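26th April

Robotics club ran way over again and I missed the early bus, but I'm in such a good mood I don't even care! I finally got to run the gripper for the whole session. Wiroj Suwannarat had it all last week (he's our team captain, so fair enough, I guess) and today he just handed it over and went off to fight with the laptop.

We have to collect 40 clips of each task before the Sangate meet, and we're at 15 for the cup one and 19 for the block one. So, not great. The tricky part is how you hold the thing. I keep squeezing too early and the cup shoots off sideways, and then you have to throw out the clip and start over. Wiroj says to come in slow with the fingers wide open and wait a second before closing. I tried it his way and got four good ones in a row, which I think is my record.

Oh, and the Brondham kids posted their practice score, 277, and everybody went quiet for a bit. Ours is nowhere near that. But they've been at it since October and we only got our parts after winter break, so I'm trying not to freak out.

My wrist is sore. I'm supposed to write up how we start each clip for the team notebook, and I'm putting it in here first so I don't forget: fingers open, nothing between them, pointed down at the table, then hit record.

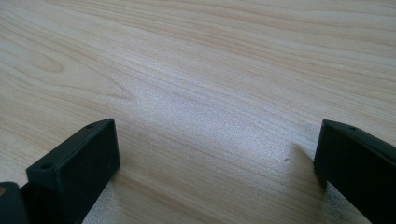 Stuff to do before next time

Charge the spare battery. Ask Mom about driving to Sangate. Find out if we can borrow more cups from the cafeteria, the paper ones are getting really squashed.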